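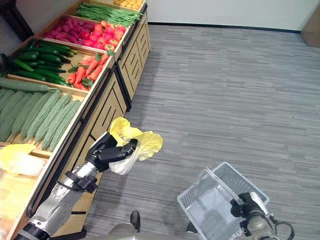
Othmane Helmy spends most of his working week beside a mock grocer's display. He leads the data side of the Trorik project, which teaches two-armed robots to do a shopper's job: take the vegetable that was asked for, put it in a basket, move on to the next.

The method is learning from demonstration. A person guides the robot through the task, the movements are recorded, and a model is trained to repeat them. Helmy's group wanted to know which demonstrations are worth the time they take.

"We had 2500 recordings by January and the robot was still poor with leafy things," he says. "Apples it could do. Cabbage it would grip by the leaves and then drop."

The first idea was to record more of the same. The second, which came from his colleague Chaturvedi, was to record the awkward moments on purpose. The operator starts with the hand in a bad place - too high, or turned the wrong way - and then corrects it. The group calls these recovery runs.

"For napa cabbage you want the hand round the middle, where it's firm," Helmy says. "A person knows that without thinking. The robot has to see somebody get it wrong and fix it."

The other hand matters too. In the early runs the basket sat on the floor and the robot often missed it. Now one hand holds the basket by its handle while the other does the picking, and both arms are trained together in a single model.

"People ask why we don't train each arm alone. We tried. The basket arm didn't know when to wait."

With recovery runs making up one part in 9 of the training set, dropped cabbages fell from 11 in every hundred attempts to 2. Results for carrots and cucumbers hardly changed. Helmy thinks those were easy enough already, though he would like to test it properly.

He is careful about what the figures show. All the trials used one display, with the trays in the same order. A second site at Nusden will have different shelves and different lighting, and he expects the numbers to get worse before they improve.

"Bitter melon is next," he says. "They lie side by side and the skins are bumpy, so the fingers catch on the neighbour. I don't have a good answer for that yet."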